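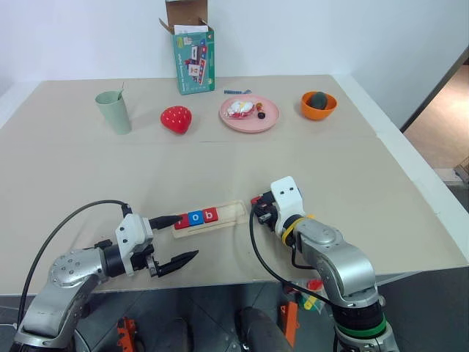 Letter blocks in a wooden tray.

Talks > Spring Series > Speaker Notes
Schedule Speakers Venue Past Talks Contact
May
By the Clestbridge Reading Project

Teaching spelling by sound: notes for the evening talk

Start at 7:00. Handouts are on the chairs. Talk runs 40 minutes, then 10 for questions.

Opening
Thank the library. Say what the talk covers: how children in the first two years of school learn to spell, and what parents can do at home. Say early that it does not cover dyslexia testing. People always ask, and the school office has the referral form.

Slide 1. Sounds before letters
A child who can't hear that "mop" has three sounds will have trouble spelling it. Do the clapping bit here. Have the room say "mop" slowly, then "ship." Ask how many sounds in "ship." Half will say four. It has three, and "sh" is one of them. Let that sink in before moving on.

Slide 2. Letters that can be moved
Moving letters takes handwriting out of the job. A five-year-old may know which letter comes next and still take a minute to form it, and by then the word is gone. Blocks, tiles, magnets and slips of paper all do the same work. Mention that the Rarance set in the lending cupboard has lowercase only, and the older one is all capitals. Use lowercase if there's a choice.

The b and d question belongs here. Mixing them up is common until age seven or so. Don't correct it by saying "wrong way around." Put "bed" out and trace the shape of it with a finger.

Slide 3. Word chains
Write on the board: job, jog, jig, big, bag. One letter changes each time. Ask for the next word and take two or three answers. If someone offers a nonsense word, take it. Nonsense words are fine for this, they show the child is listening to the sounds and hasn't just learned the word by its look.

Then the point about length. Five words is plenty for one sitting.

Slide 4. The tricky words
"Said," "was," "one," "they." Teach the regular part and mark the odd part. In "said," the s and the d behave. Only the middle has to be learned by heart.

Slide 5. What we found at Clestbridge
We kept records for 57 children over one school year. They did word chains for 10 minutes each morning. The gain was largest in the middle vowel, which is where most of their errors had been. Be clear that we had no comparison group. Skip the bar chart if the projector is dim, no one past the third row could read it last time.

Slide 6. At home
Keep it short and stop while the child still wants more. Say sounds cleanly, "mmm" and not "muh." Leave misspelled notes on the fridge alone. Writing for pleasure is a separate thing from practice.

If asked about apps: we tried Ultemia for a term. The sounds are clear, but the rewards take up too much of the time. We have no view on the paid version.

If asked about word lists: the one on the handout has 800 words, sorted by pattern. Start at the top of page two.

If asked about two languages at home: carry on with both.

Closing
Sign-up sheet is by the door. Lending cupboard stays open until 8:15. The Tokgöz room has to be cleared after that, chairs stacked on the left.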